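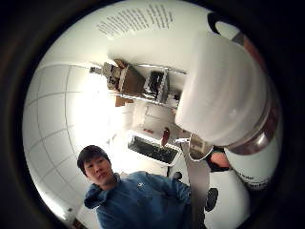 September 22, 2024

Budget notes for the gripper bench, second go. Gumaro wants a list he can take upstairs in October, so I'm putting down what we have, what we need and what can wait.

The handheld grippers are fine as they are. Yesenia went over both this morning and the only complaint is finger pads. We go through pads faster than I allowed for last year. I had a set of 16 down for the whole year and we were out by winter. Flastberg sells them in the same size and their lead time is shorter than Parisi's, so I've moved that line to Flastberg and doubled it.

Cables are the next thing. Too much of the bench is taken up by leads that are longer than they need to be, and they end up over the front edge where a sleeve can catch them. I'd like short ones made up properly, with strain relief at the board end. Aurelio V. says he can crimp them himself if we buy the connectors – fine by me, but then his time has to go in the budget as well. Put down seven leads plus spares of the connectors.

Bottles and bowls: leave under consumables. Dayana has asked that they stop going through petty cash, and she's right, it makes a mess of the year-end. Coloured liquid stays too. It's cheap and the clear stuff is a pain to pick out in the recordings.

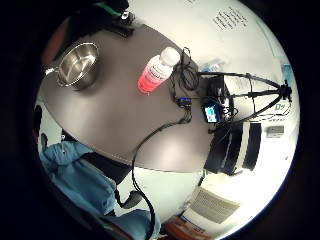 The arm quote is the big item. Illow came back with a price for the smaller unit including the mounting plate, but not the controller cabinet, which they list separately on page 3. I missed that the first time through. Lellia's number looks higher but has the cabinet in it and a year of service. Once you add Illow's freight the gap is small enough that I'd go on service. Have asked both to requote on the same basis.

Still to sort with the arm:
Power. Need to know whether the existing circuit will carry it. Figueroa is checking with building services.
Bench. The plate wants a bolt-down surface and I don't want to drill the one we use now. Allow for a steel frame, price to come.
Guarding. Lellia includes a light curtain as an option, Illow doesn't offer one. Get a separate price.
Training. Two people at least, ideally before the unit is delivered.

Spent so far on small parts this quarter is $109, mostly connectors and tape. Well under, but the pads haven't been billed yet. 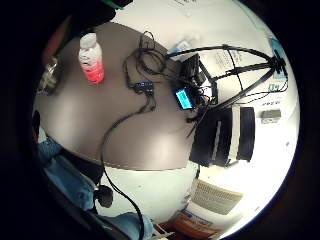
Could we put the arm off a year and just buy more handheld grippers?
It would cost less, and the handheld work would carry on as it does now. The trouble is that we'd have nothing to replay the recordings on, so we'd be collecting a second year of data without checking the first. I'd sooner buy the arm and hold the grippers at the current number.

If upstairs cuts the total, the order of things to drop is: light curtain last, extra training place first, steel frame only if Figueroa can find us a used one. Pads and leads stay in regardless.

Gumaro to get the draft once the requotes are in. Chase Illow if there's no reply by the start of October.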